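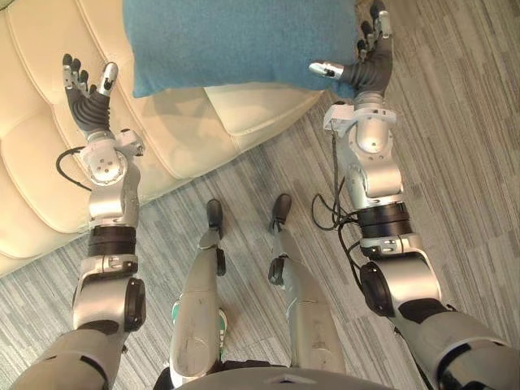 Abdul-Rahman Sarpong on teaching a club to tidy a couch

I'd been trying to get Abdul-Rahman Sarpong to sit down with me since August, when the Branby robotics club started its housework project. He finally said yes, on the condition that I didn't ask him to stop working. So we talked over the sound of fans and teenagers, and I got most of it down.

The project is called Jolterance (a student picked the name, and Sarpong says he lost the vote). The goal sounds tiny. Pick up a throw pillow, put it back where it belongs, don't knock anything over. "My aunt asked me what we were building and I told her we move a pillow," he said. "She asked if I was still getting paid. I told her I never was!"

I wanted to know why pillows, when most clubs I visit are shooting balls into hoops. He's done those contests and he likes them fine. "But a ball is the same ball all day long," he said. "You squeeze a pillow and now it's a different shape, and your numbers from a minute ago are no good. The kids get so mad. I love it when they get mad, that's when they start asking real questions."

The students drive the arms themselves and save each run, then use the saved runs to train the software. They set a target of 300 good runs for the fall. They're at 717 attempts, and 200 of those made the cut. I said that sounded rough, and he laughed at me. "You should've seen the first week. We kept nothing - zero."

What gets a run thrown out? Mostly the thumb, he told me. People close the fingers first and the thumb shows up late, so the pillow turns and slides away. One student now says "thumb" out loud before every grab, and half the room has picked it up.

The wrist view is his other favorite topic. Up close, pale blue fuzz fills a lot of the picture and everything blurs, and new drivers want to ignore it completely. Sarpong makes them spend a full session on it. "They say it's just mush," he said. "Okay, so tell me which way the mush is running. Tell me where it's pinched. After a while they can do it."
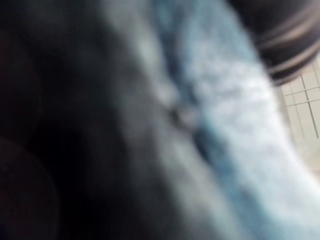

Money, and what comes next

The club runs on very little. Their biggest purchase this year was 899 dollars for spare finger parts, paid for with a car wash and a small grant from Flasevex, a local machine shop. In the spring they'd like to try a folded blanket, and Sarpong already sounds tired when he mentions it. "A blanket is a pillow with no manners," he told me, and then somebody yelled "thumb" and he was gone for ten minutes.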